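折痕

我在 Mivari 折纸飞机折了好些年，说出去总有人以为我在开玩笑，连我姨妈都问过，大人折飞机也能领工资？能领的，而且那时候领得还不算少。Thaweesak 那边的文具店和玩具店每到年底要一大批纸飞机，装在礼盒里，配一张小卡片，孩子拆开就能飞。别的月份也有单子，幼儿园的、婚礼的、商场挂在天花板上做装饰的，颜色多半是淡紫和浅蓝，有段时间又流行起青绿色来，我们就跟着折青绿色。十二月最忙，一个单子下来大约3000架，大家围着桌子坐，茶壶一直是温的，谁的手边堆得高了谁就站起来活动活动脖子，顺便把茶给大家续上。

折飞机这件事，讲起来就那么几下，对折，折角，再折，压翅膀。可是纸是有脾气的。梅雨天的纸发软，折痕压下去会慢慢自己弹回来一点，你得多用指甲刮一遍；冬天暖气一开，纸又脆，刮重了折线上会起白毛。这些我都没有学过，是手先知道的，后来有新人来问我，我才一样一样想出话来告诉她，讲得颠三倒四，她倒也学会了。

那年夏天，老板在晨会上说要上一套叫 Kivau 的东西，让机器来折。他说得很小心，先夸了我们半天，又讲了讲租金，又讲了讲隔壁镇的工厂，绕了好大一圈才绕到机器上。我们其实早听说了，看他绕得那么辛苦，坐在前排的大姐还给他倒了杯水。

手臂装起来的那几天，我们都找借口往里间走，有的去拿剪刀，有的去还剪刀。我也去了，还剪刀还了两回。它们一条从左边伸过来，一条从右边伸过来，手腕上一个蓝圈一个绿圈，我们就管它们叫小蓝和小绿。年轻的工程师起初听不惯，他有一套自己的编号，过了几天也跟着我们叫了，有一次在电话里跟总部汇报，脱口就是"小绿今天状态不错"，说完自己脸红到脖子。

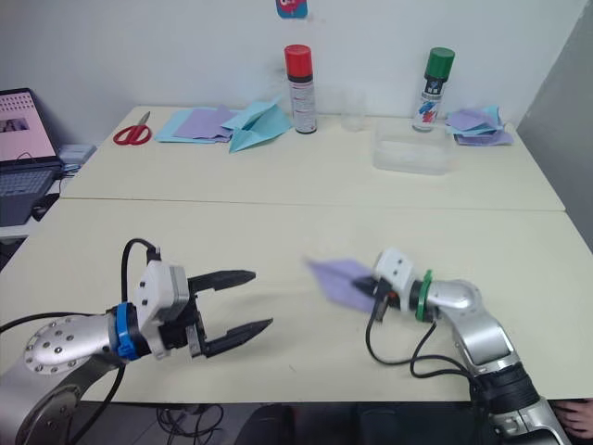

机器来了以后，我们这些手工的人做什么呢？
做教的人，也做收尾的人，工资照旧，下班比从前早一些。

话是这么说，头一个月我回家还是睡不踏实。我丈夫说你这是操心操惯了，有人替你干活你还不乐意。我说我没有不乐意，我就是躺下来的时候，手指头还在被面上折，折来折去，少了一张纸。他听了笑，第二天从抽屉里翻出一沓旧信纸放在我床头，我也没折，拿来记菜账了，到现在还没用完。

教机器跟教新人很不一样。教新人，你可以说"差不多就行了"，她会看你的脸色，知道你说的差不多是多差不多。教小蓝和小绿，工程师让我们握着另一副手柄来做动作，我们怎么动，它们怎么动，他说动作做得多了，机器就慢慢学会自己来。我头一回握上去，胳膊绷得像晾衣杆，折一个角折出一身汗。平时闭着眼睛也能做的事，忽然要隔着一层去做，指尖碰不到纸，心里就空落落的。纸往前跑了一点，我知道它跑了，可我够不着它，只能指挥那根黑手指去追，追过去又按得太狠，整张皱起来。工程师在旁边说没事没事，皱了也算数据，再拿一张。我心里想，从前我要是这么糟蹋纸，组长早就过来了。

后来我才琢磨出一点门道来。我平常折纸，左手是不动的那只，它就静静地扶着，右手才去压。可扶着也是在干活，左手的劲儿时时在变，右手往前走一分，它就跟着松一分。这个我从来没有注意过，折了这么多年都没有注意过。要不是得把它一点一点拆开来教给小蓝，我大概到退休也不晓得自己的左手原来这么聪明。那天晚上我洗碗的时候一直看着自己的左手，水龙头忘了关，被丈夫说了一顿。

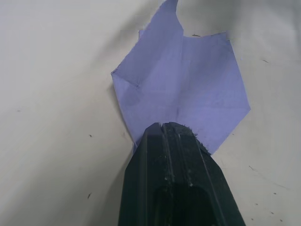 有人听到这里就插嘴了，说姐你讲得这么好听，把手艺都掏给它了，将来人家还要你干什么？茶水间里一下子静下来，只有热水器在响。我端着杯子想了想，说我也不知道，可是你让我故意教错，我手上也过不去呀。那个声音过了一会儿又说，也是，换了我也教不出错的来。大家就又聊起中午的鱼，说食堂的师傅最近手重，咸。

这个问题后来我翻来覆去想过许多遍，到现在也没有什么像样的答案。我只能说说我看见的变化。首先是安静了。从前一屋子人折纸，沙沙沙的，像下小雨，中间夹着说话声、笑声、谁家孩子发烧了的电话声。现在里间是电机的声音，细细的，一顿一顿的，外间只剩下装盒和检查的活儿，人坐得散，说话要提高一点嗓门，提高了嗓门又觉得没什么值得这么大声讲的，于是话就少了。有一阵子我很不习惯，回家以后话特别多，我丈夫连报纸都看不完一版。

再就是腰好了。这话说出来有点不好意思，好像占了机器什么便宜。可我的腰是真的好了，坐着检查飞机，隔一会儿站起来走到里间看看，再走回来，一天下来走的路比从前一个礼拜都多。前排那位大姐的腱鞘炎也消停了，她原来说好秋天要去开刀的，结果把手术费拿去给外孙女买了一辆自行车，粉红色的，她给我们看了许多照片。

还有一样变化，是我们开始挑剔了。自己折的时候，歪一点点也就放过去了，心里想孩子们拿到手里，飞两下就掉进水沟里，谁看得出来。现在看机器折的，歪了一线都要叫工程师过来。他蹲在桌边，拿着尺子量，说这在误差以内呀。我们说不行，你看这个翅膀，飞起来要往左边拐的。他不信，我们就站到走廊里去飞给他看，果然往左边拐，撞在消防栓上。他捡回来，又飞了一次，又撞在消防栓上。后来他自己也有了瘾，每天下班前都要拿一架到走廊里去试，试完了回来改他的程序，改到很晚，我们轮流给他留饭。
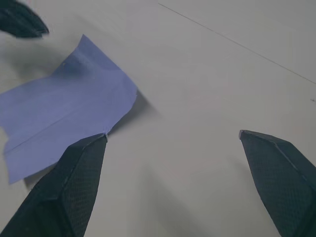 《Nerano 工余》总第163期

秋天的时候，总部派人来看进度。来的两位客人都穿着很干净的鞋，站在里间看小蓝和小绿干活，看了一个上午。那天纸偏偏返潮，一张纸怎么也压不实，右边刚压下去，角又翘起来了。工程师急得直搓手，客人倒是和气，说不要紧，慢慢来。我在外间听着，实在坐不住，就走进去把那叠纸抱出来，摊到窗台上吹风，又从柜子里找了一包冬天剩下的给他们换上。换上就好了。客人问我怎么知道是纸的缘故，我说听出来的，潮纸折起来声音闷。他们互相看了一眼，拿出本子来记，记完问我，这个能不能写成一份说明。

我哪里会写说明。可是老板高兴得不得了，给我在外间靠窗的地方摆了张桌子，还配了一盏灯，叫我慢慢写，把知道的都写下来。我写了很久，头一稿写了七页，工程师看了说姐，这个不能叫说明，这个像写信。我说那我重写。他又说别别别，就这么着，他从里头自己挑。后来他把那七页纸贴在里间的柜门上，贴得不高，正好坐在椅子上能看到的位置，边上还给我补了几个错别字。

新来的姑娘是在那之后进厂的，她从来没有正经折过一批货，一来就跟着小蓝和小绿上班。她会看屏幕上那些曲线，我不会；我听得出纸潮不潮，她听不出来。我们俩搭班，她管她的曲线，我管我的耳朵，居然也处得很好。有一天午休，她忽然说想学手折。我问学这个做什么呀，现在又用不上。她说就是想知道那些曲线是什么感觉。我听了心里热乎乎的，赶紧给她拿纸，拿的是最好的那种，浅蓝色，平时舍不得用来练手。

她折得很慢，第一架飞机折出来，鼻子是歪的，肚子是鼓的，往前一送，直直地扎到地上去了。我们两个人笑得直不起腰来，把在打盹的大姐都笑醒了。大姐揉着眼睛走过来，也不说话，拿起一张纸，噌噌几下折好一架，站在门口轻轻一推，那飞机稳稳当当地从外间飞到里间，落在工程师的脚边。他抬头看了看，问这是哪个版本折的？

那一年十二月的单子还是那么大，我们没有加班。从前这个月份，我家的年货都是丈夫一个人去办，买回来的东西总缺几样，最后一天才发现没有酱油。那一年我天天天没黑就到家了，站在厨房里一时不知道先干什么好，就把调料瓶子全洗了一遍，又把窗帘拆下来洗了。丈夫下班进门，看见光秃秃的窗户，还以为遭了贼。

里间的活儿有时候还是要我去看一眼。小绿压折痕的时候，我习惯站在桌子的角上，也不碰它，就把手搭在桌沿，桌子会把那一点点颤动传到手心里来。压实了是一种颤，没压实又是另一种。工程师给桌子底下装过传感器，说这样就不用我老站着了，我说你装你的，我站我的。

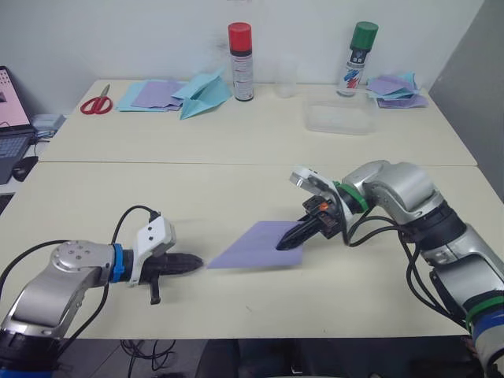 这样站久了，我也慢慢看出它们的性子来。当然工程师说机器是没有性子的，一模一样的程序，换谁来都是一样。可小绿就是爱使劲儿，小蓝就是爱等，等得人心里着急，恨不得在后面推它一把。新来的姑娘说，那是因为教的时候，右边大多是大姐带的，左边大多是我带的。我一想，可不是嘛，大姐做什么都风风火火，我做什么都要先看一看。我回头去看大姐，她正把一箱飞机往推车上摞，摞得又快又猛，箱子咚的一声落下去，和小绿压纸的架势真是像极了。

我把这话学给她听，她先是不承认，说自己哪有那么粗鲁，隔了一会儿，又推着车绕到里间门口去看，看了好半天。出来的时候她说，它右边收尾那一下，手腕往里带了一带，那是她跟她母亲学的，她母亲从前糊纸盒，糊完一个就那么带一下，好让边角服帖。她母亲走了好多年了。她说完就去推车了，轮子在门槛上卡了一下，我过去帮她抬。

那天下班，外面起了风，我们一路走到车站，谁也没怎么讲话。车来得慢，大姐从口袋里摸出一张不知道什么时候揣进去的淡紫色的纸，就着站牌的灯光折起来，折到最后，手腕往里带了一带，递给我。我没有舍得飞，把它夹在买菜的账本里带回家了。第二天是我的早班，要先去把暖气打开，把当天用的纸搬到里间去晾着。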